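Sorting trays: cleaning and block stock

The grey metal trays at the Wurkden workshop are due for their August clean. Scuffing on the sloped back wall is cosmetic and can be left. Grime is a different matter – it transfers to painted blocks and should come off with warm water and a mild detergent. Do not use steel wool. 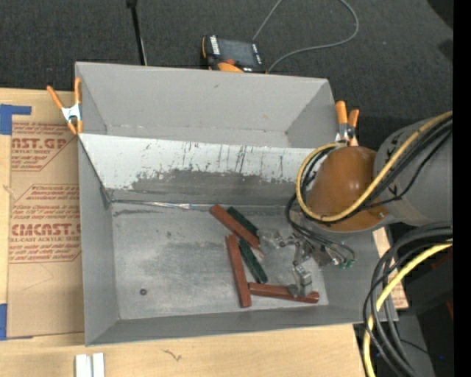 Open-topped tray with reddish-brown and dark green wooden blocks, on the workshop table.

Block stock stands at just over 900 across all colours. Chipped blocks go in the Fillel carton under the bench, to be sanded in batches of 40. Please don't return them to the trays.

Replacement blocks in both colours are on order from Kılıçarslan. Grornirport will keep its current set until they arrive. Trays should be dried fully before refilling, and stored upside down – no more than 4 to a stack.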